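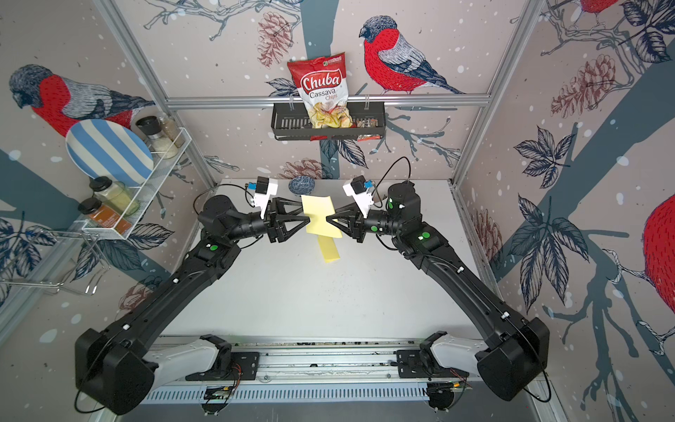

Equipment planning meeting, Bastby workshop
4 May 2024

Chair: Auður Østergaard

1. Minutes of the last meeting were approved with no changes.

2. Spare parts. The balance left for this budget period is 2,000. Auður has a quote from Prasetti for 2 replacement grippers at 500 each, delivery in June. Agreed to order both. Finger pads will be bought separately, and the supplier has to confirm the fit first.

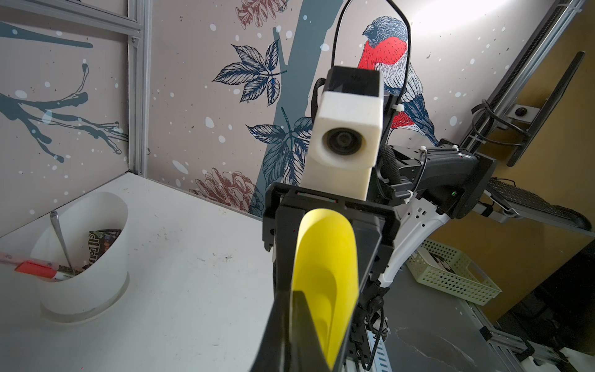 3. Cables. Binex quoted 800 for a full set of cable guides for both arms. Several people thought this was high. The slack is a real issue, though: the cable over the white sensor housing stands up in a tall arch, and more cables and ties are wrapped around the joints below it. Auduð will ask for a price on guides for the wrists only. Decision held over. 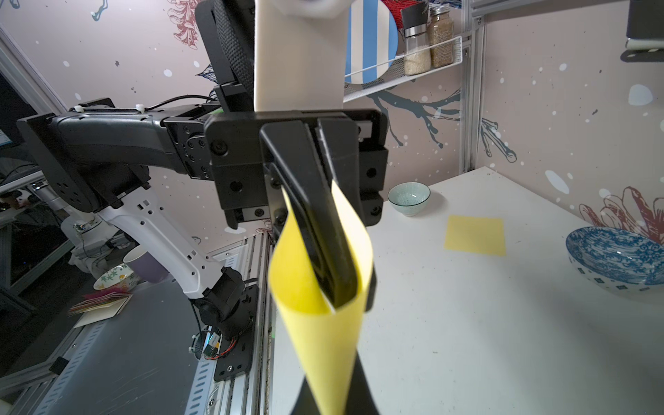
A second quote from Grajales was mentioned but has not come in writing. It will be looked at if it arrives before the next meeting.

4. Second station. No money for it in this budget. Auður will draft a parts list so that it can go into the next request.

5. Next meeting in June, date to be set by email.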